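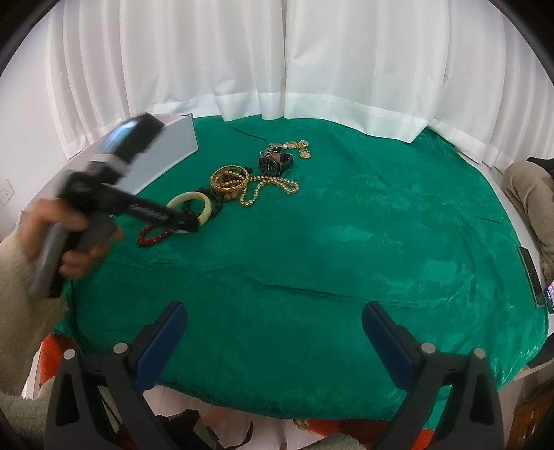
Hi Sólveig,

Quick update on the equipment money, as promised for 9th June. We've now got quotes from Pernico and Oddsson for the hand-held grippers, and Pernico comes in lower even with shipping (I checked twice!). I'd like to order 2 more pairs and keep the spare pads on a separate line, so they don't eat into the repair budget again.

Jewelry sorting is still the main task in the plan. Beads and thin chains are fiddly things to pick up, so I've put 30 sets of finger pads in the budget and we'll see how far that gets us.
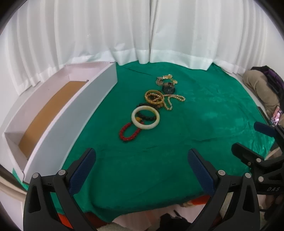 Storage is the other thing. Nurlow wants $2000 for the bigger drives, and Wastberg hasn't answered my last two emails. I'm inclined to go with Nurlow and stop waiting, but tell me if you'd prefer a second quote on paper first. 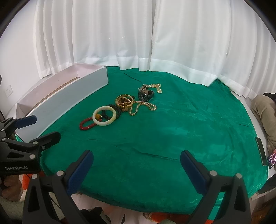
Do we need the robot arm this year?

I'd hold off until November. The hand-held work can carry on without it, and the money set aside for the arm stays where it is until you and I have gone over the Oddsson offer.

The quotes are in the shared folder.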